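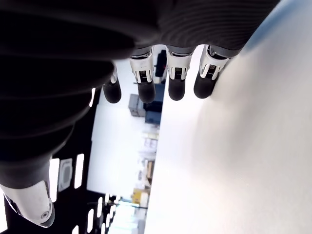
Gernville Residents' Association, Kitchen and Hall Group

Essam Lamrani has been told that the new white worktop at the hall will change everything. He has cooked there for 9 years and he is not so sure.

"They said the same when we bought the trolley," he says. "The trolley is in the shed."

The worktop is sold under the name Tavlow and cost the group £282, fitting included. The leaflet calls it a surface that "looks after itself". I asked Lamrani whether it does.

"It looks after itself until you put a beetroot on it. Then I look after it."

He will allow that white has one use. "You can see what you've missed. On the old brown one you could leave half a supper behind and lock up happy. Whether people want to see what they've missed is another matter."

The other quote, from Plarnura, came to £217 for a darker top with a raised edge. Lamrani voted for that one and lost. He still thinks the raised edge would have saved the floor a good deal of gravy, though he admits he has no proof of it.

What about the plan to clear the kitchen in a single go after each lunch, with everyone doing a set job? He pulled a face. "I've seen the rota. It gives 2 people the drying up and doesn't say where the dry things go. So they go on the worktop, and you can't wipe it, and we're back where we started."

His own method is duller. Pans first, then the drawers, then the surface, with nothing put down on it again until the cloth has been round. He has asked for the rota to be looked at again in July.

"Ask me then if it's still white," he says.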